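Gallery: Baskets and Worktops, Wynne Packing Room

Jun 30, 2022

The packing room at Wynne was rearranged over the summer. Small consumables used to be kept in a drawer unit under the window. They are now held in open baskets on the worktop, where stock can be checked at a glance and the tape is within reach of whoever is closing a carton. 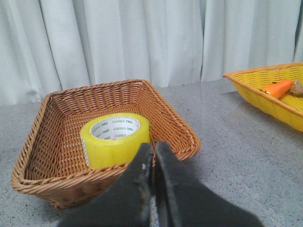
Basket with packing tape

Square brown wicker, walls sloping outward to a braided rim. The yellow tape is stored flat, with the core facing up. Worktop in light grey speckle, white pleated curtain behind.

Notes on the arrangement

Baskets – two per worktop, both from Ivetti. The open weave lets dust and paper scraps fall through, so the surface underneath needs wiping at each changeover.

Tape – ordered from Plustel in cases. One roll per basket; spares stay in the store cupboard. Order code ends in 332.

Curtain – Flundex, pleated, machine washable. Hung to the back edge of the worktop to keep direct sun off the adhesive stock.

Labels – not yet fitted. The first batch of 100 was printed on the wrong card and has gone back. Replacements are due in July, and the remaining pictures will be added to this page once they are on.

Gallery index | Previous: Shelving | Next: Carton store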